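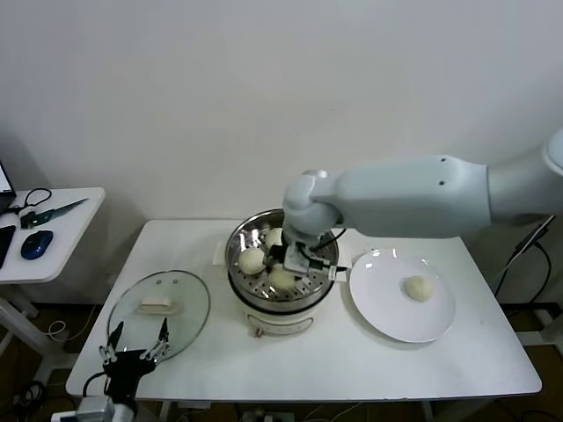
Slide 2: Where the flour comes from

Start with the mill at Wellomham. It runs two lines, and only the smaller one makes the soft low-protein flour used for buns and cakes. Say this early, people always ask.
Bread flour goes out in bulk tankers. Soft flour goes out in bags to small shops.
Buns need the soft flour. Bread flour gives a chewier, grayer bun.

Slide 3: The 2022 price change

Soft flour went from 303 to 360 a ton between spring and November. Leave the chart up for a few seconds before talking.
Two causes: freight, and a poor harvest on the Javum side of the river. Don't get into fuel here, it comes up on slide 5.
Shops on yearly contracts didn't feel it until renewal.

Slide 4: Who buys it

987 accounts on the Plattner list. Most take one pallet or less a month.
The largest is the Hedard bakery. It buys direct and is left out of the totals.
Point out that the small accounts pay later but rarely leave.

Slide 5: Storage

Roughly 3,000 bags fit in the old warehouse. The limit is floor load, and adding racks won't change it.
Soft flour picks up smells. Keep it away from the spice room. Tell the cardamom story if there's time, skip it if we started late.
Fuel costs go here: one delivery run a week to the north side, two to the south.

Slide 6: Questions

If asked about organic, say the trial lot is still being tested and no price is set.
Handouts are on the table by the door.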